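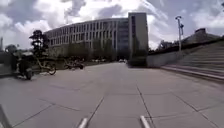 Nodero is an internal delivery service at the Plosberg campus, a group of offices, laboratories and teaching buildings that share one mail center. It carries letters, small parcels and lab supplies between buildings. Part of the work is done by Triser robots, which travel outdoors between building entrances. The name is used both for the service and for the department that runs it.

History

Before the robots came into use, all internal mail at Plosberg was moved by porters with hand carts. The campus had 29 delivery points, and each porter had a fixed round, walked twice a day. Urgent items were handled by phone, which often meant that a porter left a round halfway through and finished it late. Nodero began a trial with two robots in October, on a single route between the mail center and the main offices. Maintenance was given to Stojanović, the contractor that already serviced the campus elevators.

Routes

Triser robots follow mapped routes but choose their own line within them. Most of the ground they cover is paved and open, and the maps are checked by a route assistant, a job that did not exist under the old system. The assistant marks the parts of each plaza that can be driven and the parts that must be kept clear. On a stretch like the one toward the tower, the parked bicycles along the left and the wide steps rising on the right leave a broad strip of open slabs between them. Bicycles are treated as a changing edge, so the route is never drawn close to them, while steps are entered on the map once and left alone. Robots do not use stairs at Plosberg. Buildings with a stepped entrance are served from the side or by a porter. 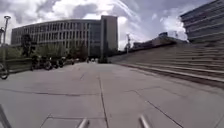

Working near people

The rules for meeting pedestrians were written by the porters and the route assistants together. A robot slows when a person is near its path, stops if the person comes closer, and waits before trying again. Staff can also hold it from the control desk. Early versions of the rules dealt mainly with people walking in a straight line, and the porters asked for wider cases to be added. People on a plaza also sit, turn back or climb on things, like the person in dark clothing crouched on top of one of the concrete bollards. Anyone in such a position is given the same space as a person on the ground, with extra room on the side they are facing. The bollards themselves are mapped as fixed objects.

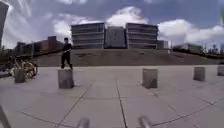 Effects on staff

The number of porters did not change during the trial, but the content of the job did. Porters now spend more of the shift indoors, loading the robots and taking items from the entrance to the right desk. In one month the robots made 2,238 trips, and 58 of these needed someone to walk out and help.

Opinions among the staff are mixed. Porters reported less strain from pushing carts in bad weather. Some also said that the day had become more broken up, with short calls to the door in place of a steady round - and that they saw fewer people they knew. Pay for the route assistants was set one grade higher, and the posts were offered to porters first.

Training takes 122 hours and covers map work, loading limits and the stop procedure. Repairs are left to Stojanović.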